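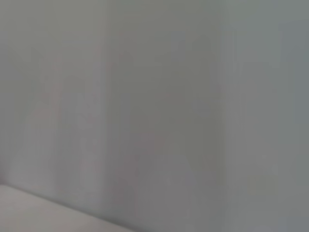

Wrist camera view, pale grey wall, very blurred

Wrist cam gone soft, arm nearly hit the wall

Hauwa Igwe
My Zutum arm drifted sideways on its 8th run and I only just got to the stop button – all I get from the wrist camera is this mush. Error 2837 on the screen. Is it the lens or the arm?

Melaniia Fedoruk
Could be both! Turn it off before you touch anything, then check the focus ring and home it again at low speed. Mine slipped after 300 hours.

Wike
had 2837 too, new cable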